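Household Tasks Working Group
Minutes of the July meeting, Joltville site, small meeting room
Start: Tuesday, 2 pm

Present: Lanying Bai (chair), Baloyi workshop team, Clullier software team, Gidport by phone
Apologies: none received

1. Last minutes
Agreed with one correction. Item 4 should have read "sorting cutlery", not "storing cutlery".

2. Shop-floor tasks
Baloyi reported on shelf restocking at the Gidport unit. The arm put 50 cartons on the lower shelves without help. The upper shelves are still done by staff, as the arm tends to knock the row behind. Gidport said the aisle has to be closed while it works, and a person with a trolley is quicker. They would still like it kept going after hours. Baloyi to send revised running times.

Floor sweeping not discussed. Carried over.

3. Kitchen tasks
Clullier went through the clearing-up task on the toy kitchen. The job is to take the green block out of the steel pot on the cooktop and put it in the sink. Over the last session it was done correctly in 40 tries out of 60. Most of the failures were at the rim of the pot, where the block caught and was dropped back in. A few blocks ended up on the counter between the cooktop and the sink. The software did not register these as failures and they had to be marked by hand.

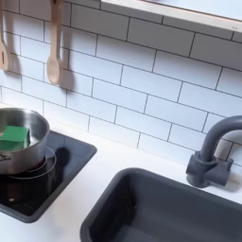

Lanying Bai said she would not want to call this clearing up yet, as a real pot has food stuck to it and a real sink usually has something in it already. She asked that the report say "moving one object" until water and dirty dishes have been tried.

Clullier accepted the wording but pointed out that the same task could not be done at all in spring. There was some discussion of whether glare from the metal was to blame for the misses at the rim. No view reached. Clullier will repeat the task with a dull-finish pot and the same block before changing anything else.

Gidport asked when a machine could be left alone in a staff kitchen. The meeting's answer was not this year. Wiping a counter and loading a dishwasher were both thought to be nearer than washing a pan.

4. Laundry
Folding towels is steady if they are laid flat first. Laying them flat is still done by a person. Shirts stopped for now.

5. Costs
Spare finger pads are running low. Agreed to order 2 sets, one for each site. Baloyi to place the order.

6. Any other business
The door code for the Joltville workshop has changed. Ask at the desk.
Gidport asked for papers to go out earlier than the night before. Agreed.

Actions
Baloyi: running times for restocking; order finger pads
Clullier: repeat pot task with dull-finish pot; fix the marking of dropped blocks
Lanying Bai: change wording in the kitchen report

Meeting closed at 3.20 pm. Next meeting at Gidport, date to follow by email.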